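Stemavum > Rooms > Washrooms > Marble and Black

Rooms Objects Makers Archive Search

Marble and Black: the washroom at Kivham

27 shares 15 comments

I have been looking forward to putting this gallery up ever since I first set foot in the place! Kivham is a small workshop and dining room at the end of a long brick lane, and most people who write about it write about the food (fair enough, the food is wonderful). I want to talk about the washroom. It is the sort of room you go into for two minutes and come out of ten minutes later with your friends asking if you're all right.

Victor Ndung'u designed it, and he started with the stone. He told me he went through 53 slabs at the Ríos yard before he found one he wanted to live with, and that the yard had pretty much given up on him by then. You can see why he held out. The whole wall behind the sinks is given over to those long diagonal veins, dark gray and black and beige, and he kept everything else as quiet as he could so they'd have room to show off. The sinks are white. The faucets are black. The soap gets a plain pump bottle, and I love that too.
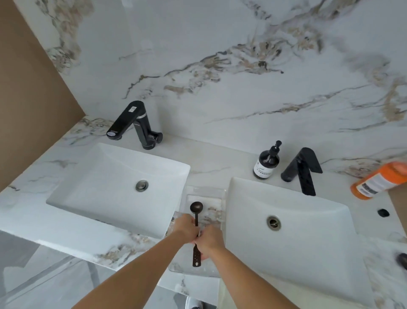
Two sinks, two black faucets, and a backsplash full of sweeping veins. My favorite part is the brownish cluster near the middle.

The two faucets don't match, and I was so happy when I noticed. One is tall and angular with a long spout, the other is slim with a wide, flat one, and they sit side by side like cousins at a wedding. Victor says he couldn't choose between them and in the end decided he didn't have to. I've tried both now, several times, and I still lean toward the flat one, but my sister is firmly for the tall one and we argued over it all through dessert.

The brown wall on the left came last. It was going to be white, then a sort of green, and there was a whole week in December when it had five test patches on it and everybody who washed their hands was asked to vote. Brown won by a mile. It's matte and completely plain, and next to all that movement in the stone it feels like a deep breath.

Then there are the spoons! Kivham's tableware comes from Rostyslav Vasylenko, who works under the name Fesurine, and if you've eaten there you have probably turned one over in your hand and wondered about it. 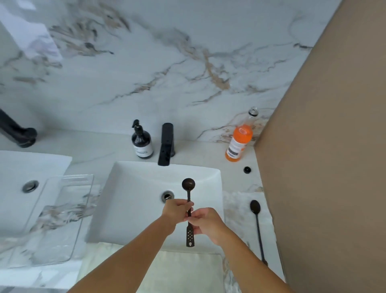

Rostyslav makes them in small runs, never more than 100 at a time, and the one I fell for has a little round bowl and a long, thin, twisted handle that opens out at the end into a flat paddle pierced with tiny holes, with a teardrop shape cut through the tip. The color is a dark bronze that looks terrific against white. I asked him how long one handle takes and he laughed and said it depends on the radio. Around an hour if there's a good program on, much longer if there's a match.

He is also very particular about washing them. By hand, one at a time, soft cloth, and please don't leave them sitting in a bowl overnight with the forks. I have been following this to the letter with the pair I bought, and I find I quite enjoy it, standing there in the evening turning the twist under my thumb.

If you go, go in the late afternoon, order the plum cake, and take your time at the sinks. More from Rostyslav's bench in the next gallery, including the ladles.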